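# Demonstrations by hand or by remote control, two arms, one table?

Asked by **Ivana Cáceres**, 27/12/2018

I am teaching two arms to wipe plates and put them back on the stack. Until now I recorded by hand guiding: I press the free-drive button and move the arm myself. The result is shaky, and with two arms I don't have enough hands. My colleague wants to use the Kundeck remote handles instead. I have 7 good demonstrations and many bad ones. Which way is better for a beginner? And how do you put the objects in different places without always choosing the same places?

## Answer 1

Remote handles. With hand guiding your own arm and sleeve come into the camera, and the policy learns from that too. We lost all our recordings from August in this way.

## Answer 2 (accepted)

I would not throw away hand guiding. For one arm and contact with a surface, you feel the force directly, and this is hard to get with remote handles. For two arms together I agree with the answer before — use the handles, but practice for 3 days before you keep anything.

For the places, I do it like this:

1. Cover the table with paper and make a grid on it with tape. It doesn't need to be exact. Mine has wavy lines and cells of different size in the camera view, and it does its job.

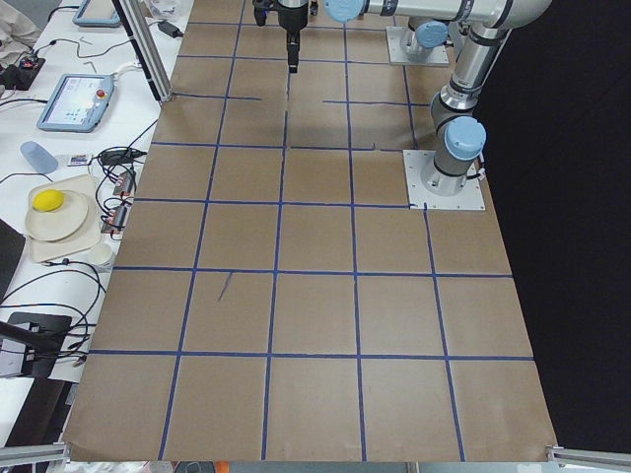 2. Give each cell a name and write it in the file name of the recording. Change the cell after every demonstration.
3. Keep the teach pendants where you can reach the red button without looking.

Marisa Monti

## Answer 3

Did you check the speed limit? Ours was too low and everybody thought the handles were bad. Also the Plurnent recorder drops samples if the disk is full, we had 1,350 empty files.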